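Posted in: Student Projects > Robotics and Control

Evaluation of the Urus Two-Arm Kit for Small-Object Sorting
Kiros Yimer, final report, 2021-06-21

1. Purpose

The report assesses whether the Urus two-arm kit, supplied by Martinelli, is suitable for second-year laboratory teaching at Astville. The assessed task is tidying: small toys and packets are picked up from a flat floor and placed in a bin or basket. The kit was compared on paper with the Mokier single-arm unit, which the laboratory already owns.
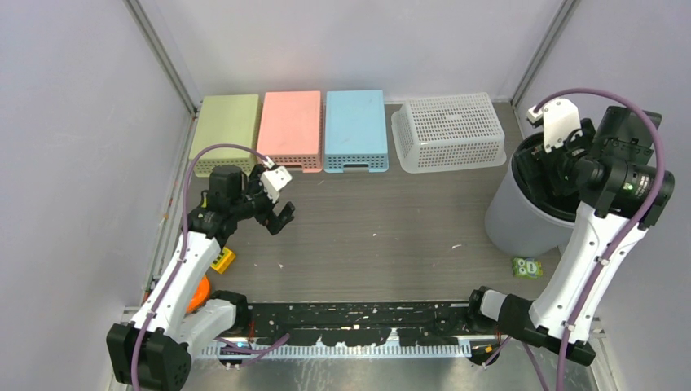
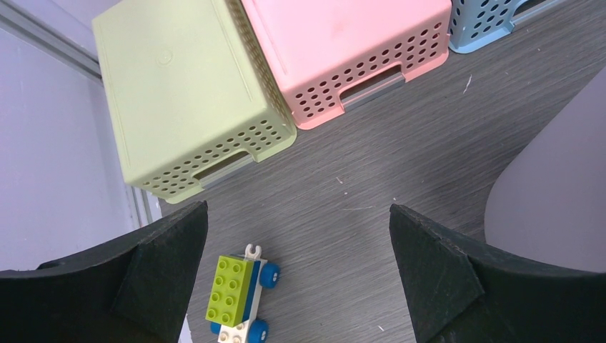
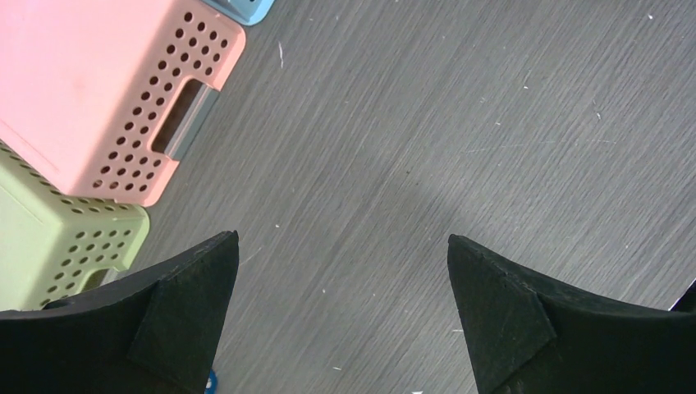
Fig. 1 (first picture): both arms, with the right gripper lowered into the grey bin. Figs. 2 and 3: wrist views, the first with a toy vehicle between the fingers.

2. Kit as supplied

The kit cost 1,135 pounds and arrived in April. It consists of two arms, the grippers, the cameras, a controller and the control software. Bins, baskets and test objects are not included. Assembly took one student 9 hours, of which the greater part went on cable routing. The printed manual covers a single arm only - the two-arm section has to be downloaded separately, and its joint numbering does not agree with the labels on the motors.

The grippers have two black fingers with angled tips. They open wide enough to pass either side of the toy vehicle in Fig. 2 with clearance to spare, so a small error in sideways position can be tolerated. Flat items are harder, as the fingertips must come very close to the floor before closing.

3. Method

Each trial began with both arms in the rest position and a set of objects placed by hand. The operator selected an object and a target container, and the software planned the movement. A trial was counted as successful if the object was in the container when the arm returned to rest. Objects that were gripped and then dropped outside the container were recorded as failures, even where a second attempt recovered them.

A total of 260 trials was run with the standard software settings. Speed was left at the factory value throughout. The wrist cameras were recalibrated at the start of each session.

4. Results

There were 18 failures. Most involved packets, which slid along the floor when the first finger touched them. Block-shaped toys gave little trouble provided the fingers closed on the long sides. No failure was traced to the planning software, although it twice refused a valid movement near the back wall and had to be restarted.

The wrist view was the more useful of the two for final alignment. Its main weakness is that the fingers fill a large part of the lower picture. In Fig. 3, for instance, only a sliver of something blue shows beside the left finger, too little to identify it. The fixed view was needed to confirm which container an arm had reached.

5. Comparison with the Mokier unit

The Mokier unit is simpler to set up and its manual is better. It has no wrist camera and cannot be used for exercises in which two arms share a floor area. For a first course in joint control it remains adequate.

6. Recommendation

Purchase of one further Urus kit is recommended, subject to Martinelli supplying a corrected two-arm manual. Softer fingertip pads should be tried on packets before the next teaching year. The calibration routine should also be written up as a one-page sheet - students lost more time to it than to any other step.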